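Speaker notes: Building a kitchen arm at home, simulator first
Bronwyn Halliday, workshop open night, Sunday session

Slide 1. Say hello. Talk runs 30 minutes, questions after. Thank Digby Goodwin for the bench space at Prendergast.

Slide 2. What we are building. One arm, one gripper, and a kitchen to use them in. The project is called Mustomeck. Digby does the hardware, I do the simulator and the control code. We started in July.

Slide 3. Why the microwave first. It is a fixed box with a clear opening and a flat plate to aim for. Ours is mounted over the range, so the arm has to reach up past the cooktop with the lower joints close to the oven handle. Let people look at this one for a bit.

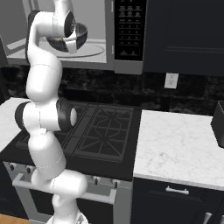

Simulated kitchen: the arm with a metal bowl over the microwave turntable.

Point out the bowl. It has a slight tilt. Tilt matters once there is soup in it, so the score counts it against the run.

Slide 4. Numbers. 1691 runs in the simulator so far. We change the start pose a little each time. Runs go overnight on my old desktop, some 40 a night when nothing crashes.

Slide 5. Contact. Most of my time has gone into the gripper and the surfaces near it. The fingers are simple shapes with flat faces.

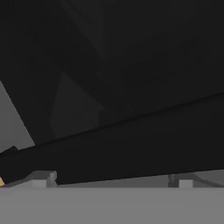 Simple shapes keep the contact math fast. The cost is that small gaps are hard to judge, and a finger a hair too low will jam. We now stop a run if the finger goes within 5 mm of a surface it isn't meant to touch.

Slide 6. Hardware. Digby takes over. Motor order, wiring, emergency stop. Hand him the clicker.

Slide 7. Next: door opening, then a full cup. Sign-up sheet is by the door.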